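4. Planning the Purchase: Hand-Held Gripper Sets

This section covers what to settle before an order is placed. Mounting and calibration are in Section 5. Part numbers refer to the Fludetar price list in force at the time of the quote.

4.1 Decide the work before the quantity

1. Write down the tasks the grippers will be used for. One line per task is enough: the object, the surface, the motion.

2. Mark each task as tabletop, shelf, or floor. Tabletop tasks use the standard finger set. Shelf and floor tasks need the long brackets, which are quoted separately.

3. List the objects by width at the point of grip. Leave out anything that does not fit between the open fingers.

4. Pick the site. A furnished room in daily use is acceptable for tabletop work if one table can be kept for it. Ordinary desk items such as a computer mouse, stickers, cards, and drink containers make a workable first object set and should not appear as a budget line.

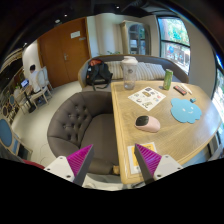
Silviu Oprea would put the object set in the budget anyway, on the grounds that small items go missing from a shared room and somebody ends up paying for them. Sites that agree can enter it under consumables, line C4, and leave the equipment total unchanged.

NOTE: Do not order site furniture from the equipment budget. Most finance offices depreciate it on a different schedule.

4.2 Count sets, spares, and pads

5. Order one complete set per operator working at the same time, not per operator on the roster. Two shifts can share a set if there is a gap between them for inspection.

6. Add 2 spare finger pairs per set. The ribbed pads are the wear part. Brackets seldom need replacing in the first year.

7. Add one screw kit per site. Bracket screws are small and are not interchangeable with those in the Zekis mounts.

8. Budget pad replacement by grip cycles. The planning figure is 1000 cycles per pad between inspections. Hard or sharp-edged objects shorten this, and the interval should be halved where they make up most of the task list.

CAUTION: Pads from different production lots may differ in stiffness. If results from several operators will be compared, order all pads for the project in one lot.

4.3 Run a fit check before committing

9. Ask the dealer for one loan set. The loan period is 13 working days, counted from delivery.

10. Take the widest, the narrowest, and the smoothest object from the list in step 3. Grip each one upright just above the table and check that the strips bear on both sides. Small cylinders are a good middle case. Record any object that tilts or slips, with the pad lot number.

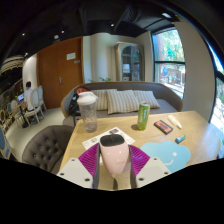
11. Repeat step 10 with every person who will operate the gripper. Hand size affects the trigger reach, and a short-reach handle must be specified at the time of order. It cannot be fitted later.

12. Return the loan set with its record sheet. A missing sheet delays the quote.

4.4 Build the budget sheet

13. Enter sets, spares, screw kits, and shipping on separate lines. The unit price of a spare finger pair is 193 before tax, in the currency of the quote.

14. Enter storage and data handling under the Pratomell plan if one is already held. Otherwise leave the line open and see Section 7.

15. Enter operator hours. On most projects this is the largest line on the sheet, and it is the one most often left out of the first draft.

16. Hold the order until the fit check record is signed. Orders changed after production starts are billed for both versions.

NOTE: Prices are held until the end of September. Quotes issued later use the new list.

Last updated: May 30, 2021

Comments

Bucur: Step 8 needs a figure for mixed objects. Halving is too harsh if only a third of the list is hard plastic. We inspect at three quarters of the interval and have had no trouble.

pads_and_parts: is the screw kit the same for the long brackets? the price list shows one part number but the drawing has a longer screw

Silviu Oprea: Same kit. Both lengths are in the bag.

pads_and_parts: ok thanks. would be worth a line in step 7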